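Section 4: Making your first batch of syrup with the Flardale dosing kit

Right, so you've unpacked the kit, washed everything (section 2) and you've got the pump head clicking happily on and off its base. Now for the fun bit! I'm going to take you through a plain vanilla syrup first. I know the elderflower one at the back of the guide looks more exciting, and I nearly skipped to it myself, but vanilla forgives almost anything and it shows you how the dosing works without wasting anything dear.

You'll want an hour clear. I do mine on a Saturday morning with the radio on.

What you need

- 800 g white sugar (caster dissolves quicker, granulated is fine)
- the same weight of water
- one bottle of vanilla concentrate, the small Agarwal one that comes in the box
- the kit scales, with the battery tab pulled out
- a heavy saucepan and a long spoon
- clean jars or bottles with lids

Cooking the base

1. Put the saucepan on the scales and press ZERO. If the display blinks and then shows a dash, the scales aren't level. Shuffle them about on the worktop until the dash goes.

2. Weigh in the water first, then the sugar. Sugar first sticks to the bottom and you'll be scraping at it for ages.

3. Warm it gently, stirring now and then, until you can't feel any grit under the spoon. It doesn't need to boil. If it does boil, take it off straight away and carry on, but your syrup will come out a touch thicker.

CAUTION: Hot sugar syrup sticks to skin and keeps burning. Keep children and pets out of the kitchen for this part, and please don't taste it off the spoon. I did that once and couldn't enjoy a cup of tea for days.

4. Take the pan off the heat and leave it until it's cool enough to hold your hand against the outside comfortably. Flavour goes in after this, never before. A lot of what you smell in vanilla lifts off with the steam, so if your kitchen smells glorious, that's flavour you've paid for drifting out of the window.

Note: If you've come here from the old Merkville kit, its leaflet had the flavour going in while the syrup was hot. That was for powders. The concentrates in this box are liquid and much stronger.

While the pan cools, sort out your jars. Wash them in hot soapy water, rinse them well and let them dry completely. I like to keep everything together in one tray or tub so I'm not hunting for lids with sticky fingers.

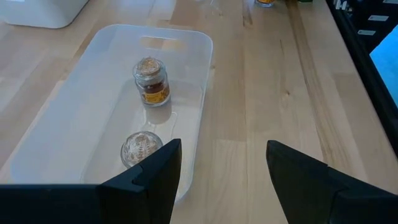
Glass jars in a shallow plastic bin.

Check each rim with a dry fingertip before you fill anything. A chip means the jar goes in the recycling, however fond of it you are.

Setting the dose

5. Screw the pump head onto the concentrate bottle. Finger tight is plenty.

6. Turn the collar to 2. Each full press now gives you 2 ml. The collar has a bit of play in it, so turn until you feel the click and then stop.

7. Prime the pump. Press it over the sink until liquid comes out in one clean squirt with no spluttering. Those first presses don't count towards your dose!

8. Press twice into the cooled syrup, slowly, letting the pump come all the way back up in between. Stir well, then walk away and let it settle before you taste.

9. Taste it in whatever you'll be drinking. Syrup on its own tastes of sugar and not much else, and everyone overdoses it because of that (me included). Put a little in milk or coffee. Too faint? One more press, stir, wait, taste again.

10. Write down how many presses you used. There's a blank table inside the back cover.

Note: If the display shows E117 at any point, the scales have been overloaded. The limit is 2000 g and that includes the pan, so a big cast-iron one can tip it over. Take everything off, switch off, switch on again and weigh the ingredients separately in a bowl.

Filling and keeping

11. Pour through the funnel, leaving a finger's width at the top. Wipe the rims, put the lids on and label each jar with the flavour and the date.

12. Keep the syrup in the fridge. If it turns cloudy, fizzes or smells a bit like beer, pour it away and don't try to rescue it.

13. Take the pump off the concentrate, flush it through with warm water and stand it upside down to dry. Put the bottle's own cap back on. A pump left on overnight gums up, and then you'll be reading section 7 with a cocktail stick in your hand.

CAUTION: Never put neat concentrate directly in a drink. It's meant to be thinned down, and it tastes dreadful anyway.

Next up is section 5, fruit flavours, where we get to play with acid as well.

Comments

Mattes Frerichs
My collar doesn't click at 2, only at the settings either side. Is that a faulty one or am I being too gentle with it?

Anju Solanki
Mattes, mine was the same in February. Take the collar off, rinse it and push it back on with the arrow facing the spout. Clicks fine now.

Rernitz
Can I halve the sugar? Trying to cut down a bit.

Anju Solanki
I tried it. Tasted nice but it went off far sooner, so I only make a small jar at a time.

Filed under: Syrups & Flavourings, Getting Started, Kit Guides

Contact us | © Flardale | Back to top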